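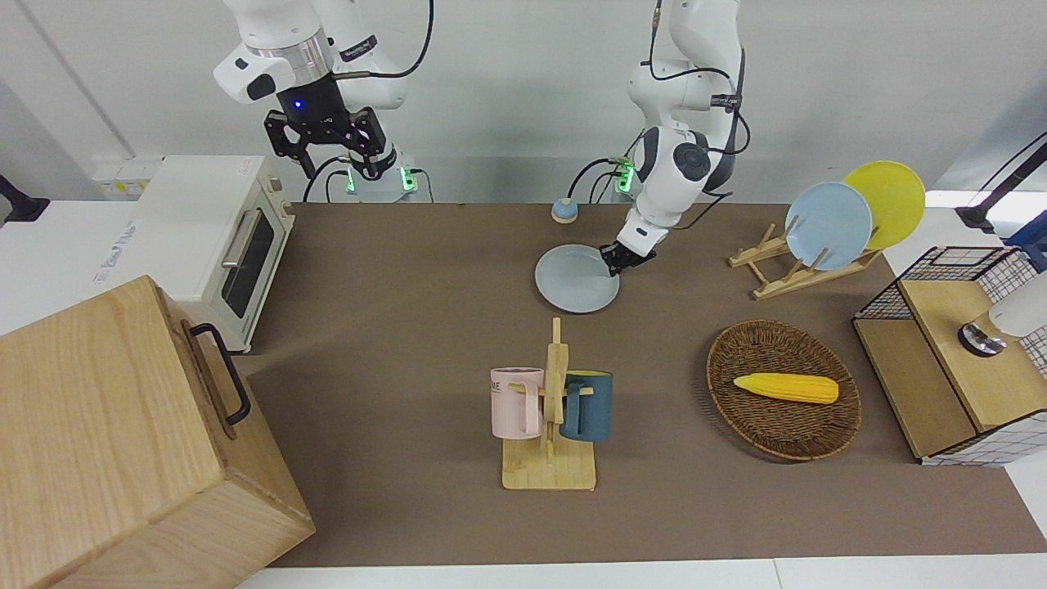

Do I need to sign up before coming to the open day at Skesora?

Groups of five or more should write ahead so there is space on the benches. Anyone coming alone or with a friend or two can walk in at the side door on Sunday.

Home Archive Threads Search Join Leave

Nurari home automation list

Subject: Re: Skesora open day, was it worth the drive
From: Jinfeng Xie
To: Nurari list

Adaeze asked for a write-up and I said I would do one, so this is long. Her message is quoted first and I'll take her points in order.

> From: Adaeze Anozie
>
> Has anyone on the list been to one of the Skesora open days yet?
> I see they are running another one on Sunday. It is an hour and
> a half each way for me and I would have my father with me, who
> uses a walker, so I want to know what we would be getting.
>
> Things I would like to know:
>
> Do the arms do the work by themselves or is a person driving
> them? The flyer does not say.
>
> Is it real household stuff or blocks and pegs? I went to the
> Zininau demo last year and it was all colored cubes. I have
> nothing against cubes but I don't have any in my kitchen.
>
> Can you ask questions or do you stand behind a rope?
>
> Is there somewhere to sit?
>
> Also, did they say anything about cost? My father had a stroke
> in December and has one good hand. Unloading dishes is the
> thing he minds most. I am not expecting to buy a robot but I
> would like to know how far off it is.
>
> Adaeze

I went to the last one, the afternoon session. It is in the Ye Building, ground floor, at the back. The signs run out after the front lobby. Keep going past the elevators and turn left at the vending machines. I got there ten minutes before it started and there were still parking spots on the street side.

On who is driving. Both. They do it in two parts and they tell you which part you are watching. In the first part a staff member sits off to one side and moves a pair of handles, and the two arms copy her. In the second part she gets up and walks away from the handles and the arms run the same job on what they have learned from the earlier runs. I asked how many runs it takes and was told 50 for a simple job like putting a plate in a rack, and 100 or more when both arms have to cooperate. I wrote those down, so I trust them, but I don't know how they count a run that fails halfway.

On what they work with. You would like it better than the cubes. It is a brown tabletop set up like a kitchen counter with too much on it. There are two white arms with black grippers, and they come down over the table from the back. The job I watched most was dishes. One arm takes a pale blue plate by the rim while it's lying on the table, and it is meant to end up in a wooden rack next to another blue one and a yellow one. There's a mug tree with a pink mug and a dark teal one, a wicker basket with an ear of corn in it, and a white toaster oven at the back. They also had jobs for the mugs and the corn. I didn't see the toaster oven used while I was there.

The plate is harder than it sounds. A flat plate on a flat table gives the fingers very little to get under. The gripper comes down at the edge, closes on the rim, and the plate tips a little. On the first try I saw, it slipped off and slapped back down on the table. Second try it got it. In the part where the robot was on its own, it missed once, backed up, and went in again from almost the same place. I timed one full plate from the arm starting to move until it let go, and it was a little under a minute. My wife would have emptied the whole dishwasher.

The mugs went better. The handle gives it something to aim for, and the hook only has to be roughly right. The corn went fine every time I looked, in and out of the basket.

Most of the time only one arm is busy and the other one hangs there with its gripper open. I asked why they bother with two. The answer was that many jobs need one to hold and one to do, like keeping a bowl still, and they would sooner collect everything on the same setup than swap hardware. Makes sense to me. For your father's situation the two arms may be more than he needs, if he has one good hand and the machine is the other one. I raised this in a general way and the engineer said she'd had the same question from an occupational therapist. She did not have an answer yet.

On questions. No rope. There's tape on the floor and they ask you to stay behind it when the arms are live. You can lean over and look when they pause, and they pause a lot, because somebody has to put the dishes back where they started. Staff answer while that is going on. Nobody tried to sell me anything. They don't mind being asked about failures. I asked what breaks most often and it's cables and fingertips.

It is quieter than I thought it would be. You hear a whine when the arms move fast and a click when the gripper closes. With people talking in the room you lose most of it. If your father wears hearing aids he should be fine.

On seating. Folding chairs along the wall, no arms on them. From the chairs you can see the arms but not the tabletop once people are standing in front. I'd ask for a chair to be moved up to the tape. They did that for an older man while I was there without any fuss. The floor is level from the street door. The restroom is across the hall and has a wide door.

On cost. They would not give a price and said there isn't one, since it isn't a product. I pushed a bit and asked how long until there is something for a house. The engineer said 3 years for a place with staff, like a care home kitchen, and she would not put a number on a private home. A man next to me said his company had been told 5 by someone else. I would not plan around either one.

What I would tell you for this Sunday:

Go to the early session if you can. By four the staff were tired and so was the robot, or at least they had to stop and restart it twice.

Ask them to run the plate job with nobody at the handles. They default to the driven version when the room is full because it looks smoother.

Bring one of your own plates if you want to ask about it. They won't run it on the table, but a woman brought a heavy one with no real rim and got a useful conversation out of it. The short version was that they would expect trouble with that one.

Eat first. There is coffee and that's it.

Was it worth the drive. For me yes, but I'm forty minutes away and I like this stuff. For an hour and a half each way with your father, I would say go if he is curious himself. If he's going in the hope of hearing that this is coming soon for his kitchen, he will be let down. In the meantime I can send you the parts list for the pull-out dish rack I made for my mother. She lifts nothing higher than her waist with it and it has held up fine. Say so on the list or write to me directly.

I have a page of notes on the handles and how the motion gets recorded, if any of the software people want them. They're messy and I would have to type them up.

Jinfeng

Last updated: Sunday, 9:40 pm

Recent threads on this list

Pull-out dish rack, drawings wanted
Zininau demo, what they showed and what they didn't
Gripper fingertips that don't mark dishes
Re: Re: Hub drops the hallway lights every night
Carpool to the Ye Building
Used arm for sale, one joint needs work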